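The Brindby Datum

The levelling run from Pomgate to Brindby is done every July, on foot, along the old drainage road. It starts at a brass bolt in the wall of the pumping station and ends at another in the church step. The distance between them is a little under four kilometres. Ans Stevens had done it thirteen times, always with the same staff and always with a different assistant.

The assistant on Jul 16, 2018 was Bienvenido Pascual, who had come from the Lalleo office and owned good boots. She gave him the staff and told him to hold it plumb and to say nothing while she read. He held it plumb. By the fourth station he had stopped looking at her for approval and was looking at the bubble, and she moved the pace up.

The sight length was fixed at thirty metres, backsight and foresight equal. Equal sights cancel the collimation error of the instrument and most of the curvature of the earth. They do not cancel heat. After eleven the road began to shimmer and the graduations swam in the eyepiece, so they sat under the poplars near Verbruggen's yard and ate.

"What happens if it doesn't close?" Pascual asked.

"We walk back and do it again."

"And if it still doesn't close?"

"Then something has moved."

She did not say that something had moved. The church step had been going down for six years, by amounts that sat just inside the allowable misclosure. Each year the error had been distributed along the run in proportion to distance, as the manual permits, and each year the step had been given back its published height. Ambros Camenzind, who signed the sheets, called this adjustment. She had called it that too.

They resumed at three. The afternoon stations went quickly. At the culvert a lorry passed and the tripod had to be set again. At the last station the light was low and came straight down the street, and Pascual shaded the staff with his hat without being told to.

She reduced the book in the church porch. The run was out by 17 millimetres. The allowance for the distance was less than that, for the first time.

They walked back the next day, Brindby to Pomgate, and the two runs agreed to within a millimetre.
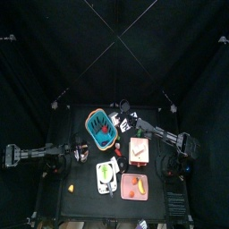

Camenzind read the sheets standing up. He asked whether the staff had been checked, and she gave him the certificate. He asked about the instrument, and she told him she had done a two-peg test on both mornings, with the figures on page 37. He turned to page 37. Behind him was a black table in a black-lined enclosure with two thin wires pulled tight across the top so that they made an X. She had looked at it during a good many meetings. A crossing of two wires was how the first levels had been sighted, before the lines were etched on glass, and when spider silk was still being wound on to forks by people with steady hands. Silk slackened in damp air. The old observers knew this and wrote the weather in the margin.

"It could be the bolt," Camenzind said. "Somebody may have knocked the bolt."

"The bolt is sound. The step it's in is going down."

"You've closed on that step before."

"I have. I'd like the old books out of the store. All six."

He put the sheets on the desk and squared the corners. Below the window Pascual was cleaning mud from the foot of the staff with a stick, in the shade of the van. Camenzind took a pen from his jacket, wrote a line under the misclosure, and initialled it. He had written: not adjusted.

She took the key to the store from its hook. The books were on the bottom shelf, out of order, and the one for the first year had a poplar leaf in it at the Verbruggen station. She left the leaf where it was and began copying out the heights.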